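The Arm Is the Cheap Part

Every equipment budget I have read in the last few years treats the robot as the purchase and everything else as rounding. The arm gets its own line, with a quote attached. Then comes a row called "integration," and the number next to it was usually picked by someone who wanted the total to look a certain way.

Flallden, a regional packing company, is partway through such a budget now. It wants two arms for sorting mixed goods into boxes, and since November it has been taking bids. A pick-and-place bench with a white arm and a two-finger gripper is the sort of thing buyers get shown at this stage. 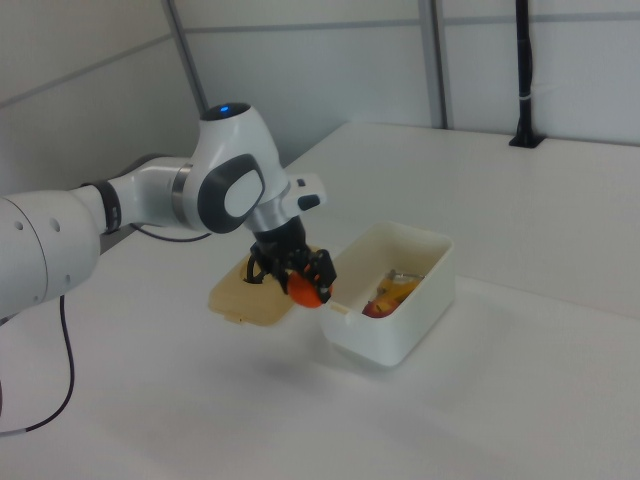
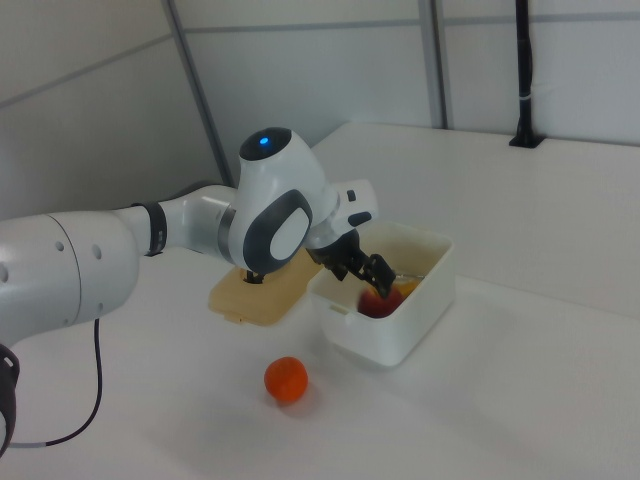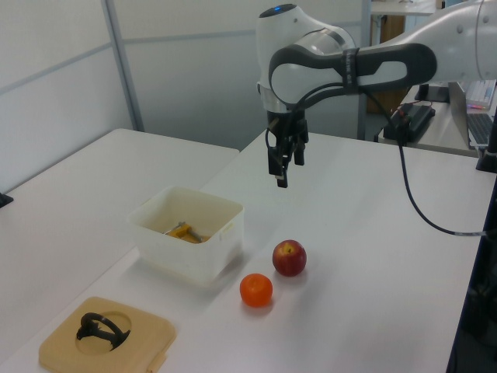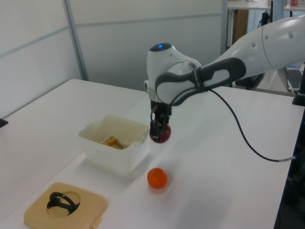
A white arm at a tabletop bench, working around an open white box and a few small items.

It's easy to like a bench like this. The items are small and brightly colored, the walls are pale and plain, and there is plenty of bare white table to set things down on. Anyone who has walked through a packing hall in the afternoon will see the trouble. Flallden's goods come in shrink wrap, in netting, in cartons with one crushed corner. They come touching each other.

The bid documents I was allowed to read did not dwell on this. The one from Andell, an integrator, ran to 89 pages. The section on what happens when the gripper drops something took up 2 of them, and one of those was mostly a diagram.

I don't think Andell is hiding anything. It answered the questions it was asked, and the questions were about reach, payload and speed. Buyers ask about those because they can be compared in a table. Grippers are harder to compare. Two fingers are fine for a good many shapes and hopeless for others, and the only way to find out which is which is to send a crate of your own worst stock and watch. Flallden had not sent a crate when I visited. It had sent a spreadsheet.

Then there is the matter of everything around the arm. Look at any bench and start pricing. The table has to be stiff and level. Cables have to run somewhere they won't be snagged. Panels, posts and mounts all cost money, and so does the floor they stand on. Flallden's first draft put all of this under "sundries," with a figure that might have covered the table.

A second bidder, Stument, did better here. Its quote split the work cell into 13 separate items, down to the mounting hardware, and it came out looking more expensive as a result. People in the purchasing office were annoyed by it. I would have moved it to the top of the pile. A long quote can still be wrong, but at least you can find the place where it's wrong.

The payback figure bothered me most. The draft says about seven years, which sounds cautious enough, until you ask what it assumes. It assumes two shifts at full rate from the first month. It has no money for the weeks when the cell is running slowly while people learn what it can't pick up. It has no money for a person to stand near it, and there will be a person standing near it. I have yet to visit a site where there wasn't.

Service is also thin. Karamanlidis, the third bidder, offers a maintenance plan that covers the arm and leaves out the gripper fingers, which are the parts that touch the goods all day and wear out first. Spare fingers are a small cost - small enough that they never make it into the budget, and then the line stops for want of a pair.

What would I do with Flallden's money? I'd rent one arm before buying two. I'd pick the ugliest product on the floor and make every bidder run it for a full day, with someone from the night crew watching and writing down each time a hand had to go in. I'd put the log from that day in front of the board and leave the brochure at home. And I'd double the integration row, then ask each bidder to argue me down from it in writing.

The company may still buy. Staffing the late shift is hard, and a slow machine that shows up at midnight has its appeal. When I left, the spreadsheet was open on a screen in the planning room, and the "sundries" row hadn't changed.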